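Sasthorpe's repair and swap shop is moving, and I couldn't be happier

Posted in Village News

Well, it's official. After four years of squeezing itself into the back half of the old seed merchant's on Tridness Road, the Sasthorpe swap shop is moving to the former bank on the corner, and it opens its doors there in August. I've been going on about this to anyone who'll stand still long enough, so some of you will have heard it already (sorry if you were in the queue at the chemist's with me), but now the lease is signed and I'm allowed to put it in writing.

If you've never been, the idea is very simple. You take in things you don't want, you bring home things you do, and if something's broken there is usually a person at the back table with a screwdriver who will have a look at it. There's no points system and no tokens. They tried tokens in the first year and everybody lost them. Now you sign the book on your way out and put something in the tin if you're able to.

The book is where this year's numbers come from, and they surprised me. There were 345 households through the door in the last twelve months, which for a village our size is a lot of people carrying toasters up the road. Of the things brought in for mending, 183 went home working again. That covers everything from lamps to a very elderly Dreßler sewing machine that came in with its handwheel stuck solid and went home to Sornton on the back seat of a Fiesta, running as smooth as you like. I was there for that one and there was a proper cheer.

I'll admit I went in the first time just to get rid of things. I had a spare room that had turned into the place where objects go when you can't decide about them, and I filled the car twice. Then of course I came home with a footstool, two jigsaws and a bread bin. The footstool is under my feet now as I type. One of the jigsaws had a piece missing, right in the middle of a steam train, and I took it back with a note taped on the lid so the next person would know what they were in for.

What goes fastest is never what you'd guess. I assumed it would be the electricals, but people are wary of those and like to see them plugged in first. It's the small household bits that fly out. Storage jars, coat hangers, picture frames, desk tidies, anything you can put other things inside.
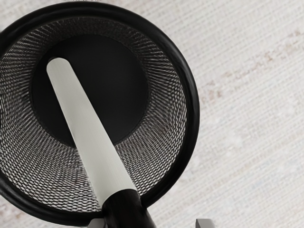 Children's wellies are the other big one, and so are plant pots once the weather picks up. Baking tins come in after Christmas and go out again before Easter. Curtains hardly move at all. If you have been thinking of donating curtains, please, please measure them first and pin the measurements on, because there is a whole rail of them at the moment and no one wants to unfold eight feet of brocade in a narrow aisle to find out whether it'll do for the landing.

Now, the new building. I was let in for a nosy round last month and it's so much better than I expected. The old banking hall is one big room with tall windows down the road side, and it gets the light until teatime. The counter is staying, which I'm pleased about, and will be used for signing in. Behind it there's a smaller room that'll be for mending, with its own door, so you won't have the noise of somebody sanding a chair leg while you're trying to choose a lampshade. There are two steps up at the front, but a ramp is going in at the side entrance before opening, and that door will be the main one for prams and wheelchairs and anybody with a heavy box.

There's a strongroom as well! It has the original door on it, and it took me both hands to pull it open. The plan is to keep the Christmas stock in there, so we will have the best guarded tinsel in the county. I asked whether the door could shut behind a person by accident and was told the lock has been taken off, so you can relax.

The rent is a bit more than the seed merchant's, and that's the part that's been worrying people. I've seen the sums and they look all right to me, though I'm no accountant. The parish has put in a grant for the first year, the tin has been doing better than it used to, and the upstairs will be let out by the half day for classes and meetings. Two groups have already booked. If you run something that needs a warm room with a kettle and decent chairs, get your name down early, as the mornings are going quickly.

Mending is going to be a bigger part of things too. At the moment it's only two afternoons a month and you can wait an hour with a hairdryer in your lap. In the new place it'll be every week, and there's talk of evening sessions where you learn to do the job yourself. Changing a plug, sewing on a zip, gluing a chair so that it stays glued. I've put my name down for zips. I have three coats in the wardrobe that only do up to the waist and I am tired of buying new ones.

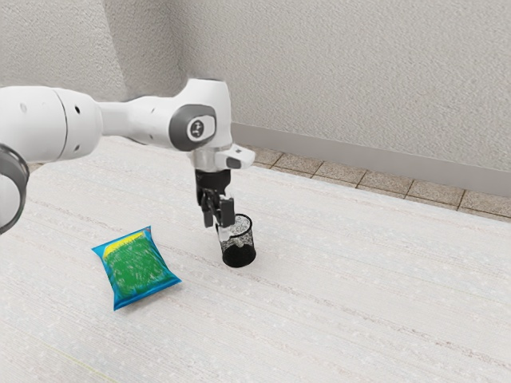 They've asked for workbenches, by the way, if anybody's clearing out a garage. Good solid ones, and they can collect from anywhere between Sasthorpe and Sornton. Desk lamps would be handy too, the sort with a bendy neck, and a couple of stools that go up and down. They don't need any more extension leads. They really don't. There's a crate of them as high as my knee.

The moving itself is the big job. It's all being carried along Tridness Road on foot and by trolley, with a van for the furniture, and they've had 128 flat boxes dropped off for packing. I went to help fold some into shape and got through a fair stack before my thumbs gave up. If you can spare a couple of hours in the last part of July, you'd be very welcome, and you don't have to lift anything. There's labelling to do, and wrapping china, and somebody has to go through the book corner and take out the road atlases from the eighties. (I may be keeping one of those. It doesn't have the bypass on it and I find that strangely soothing.)

Please don't bring any donations in while the move is on. The last day for dropping things off at the old place is the final Saturday opening in July... and there I go, I was told not to promise a day until it's been confirmed, so forget that and keep an eye on the noticeboard by the bus shelter. The date will go up there as soon as it's settled. Whatever you do, don't leave bags outside the old door afterwards. It rained on a whole load of soft toys last winter and it was a sorry sight.

A few people have asked me what happens to the seed merchant's. The owner has plans to turn the front into a café, and I gather the back will be used for storage to start with. I'll miss it in a funny way. It always smelled of birdseed and the floor sloped so much that anything on wheels would set off on its own towards the fire exit. My mother bought her runner beans there every spring and I can still picture the brass scoop on the counter, which I'm told is going to the new place to sit beside the signing-in book.

Opening hours will be ten until four to begin with, then they'll look at staying open later once they know how busy it is. There'll be tea and cake on the first morning, and the cake rota is up on the wall in the old shop if you fancy adding yourself to it. We are well off for lemon drizzle and rather short of anything without nuts. I've said I'll do a tray of flapjacks, so if you're coming, come early.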